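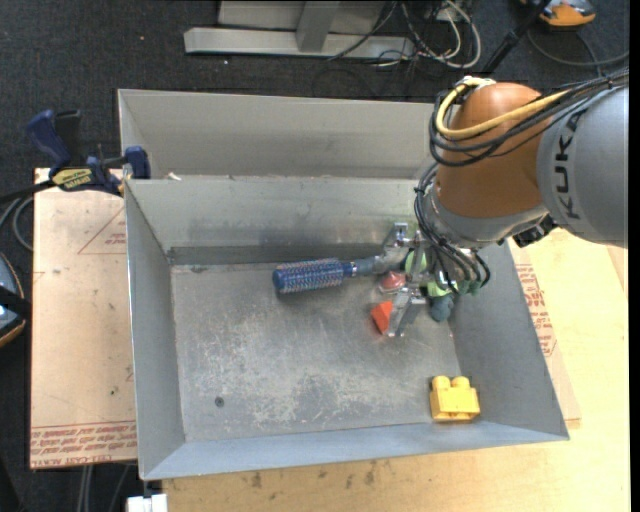 The arm at work over the picking bin in the Corkomside student robotics workshop.

FOR IMMEDIATE RELEASE
19 Nov 2019

Corkomside students take their bin-picking arm to the Perkbridge Open

Hi from the workshop! I'm writing this on behalf of the Corkomside Student Robotics Club, and I've been told a press release should get to the news in the first line, so I'm already one line late. The news is that we're in. Our team has a place in the Perkbridge Open, the student picking contest, and we'll be competing with Palma, the picking program we started writing in August.

If you've never watched a picking contest, it's simple to follow. A bunch of everyday stuff goes into a metal bin, the robot has to get it out, and no one on the team is allowed to touch anything once the clock starts. Each team gets 20 minutes a run, and there are 2 runs. You lose points for drops and you lose a lot of points for hitting the bin (ask me how I know).

We practice with whatever we can find. A round hairbrush with a blue head has become the club favorite, and I mean that in the worst way. Bristles are awful! They bend, they look different from every side, and the handle likes to lie flat on the floor of the bin where it's hard to get a finger under it. We also use toy building blocks, like the yellow one, which are much friendlier until they end up near a wall. Corners are a whole subject of their own at our meetings.

The arm is a KUKA with a metal two-finger gripper on the end. Palma's job is to look at what's in the bin, choose what to go for next and decide how the gripper should come in. We split the work between two groups, one on the choosing part and one on the moving part, and for most of the fall those two groups argued over a whiteboard about whose bug it was. I'm in the moving group and I'd like it on record that it was usually the choosing group.

By the end of last week we had logged 445 practice picks with the newest version. Our goal is 2000 before we pack up for Perkbridge, so if you walk past the workshop in the evening and the lights are on, that's why. Come in and say hello! Bring small objects with odd shapes, we'll take almost anything that isn't food.

A big thank-you goes to Fondotov, the machine shop across the road, for help with metal parts and for letting us hang around asking questions about clamps. We've learned a lot there that none of us got from a class.

We're also looking for new members for the spring. You don't have to know how to program. Some of us came in knowing only how to solder, and a couple of us came in knowing how to do neither and stayed because it was fun. We need people who like tidy cables, people who like writing things down, and anyone with the patience to reset a bin over and over while the rest of us stare at a screen.

Reporters and school groups are welcome to come see a practice session before the contest. Please write to the club through the Corkomside student activities office and tell us how many people you're bringing, so we can clear some floor space and find enough chairs.

About the club
The Corkomside Student Robotics Club is open to all Corkomside students, in any subject and any year. Members build, program and repair their own contest projects. Palma is the club's entry for the Perkbridge Open.

Contact: Corkomside Student Robotics Club, care of the student activities office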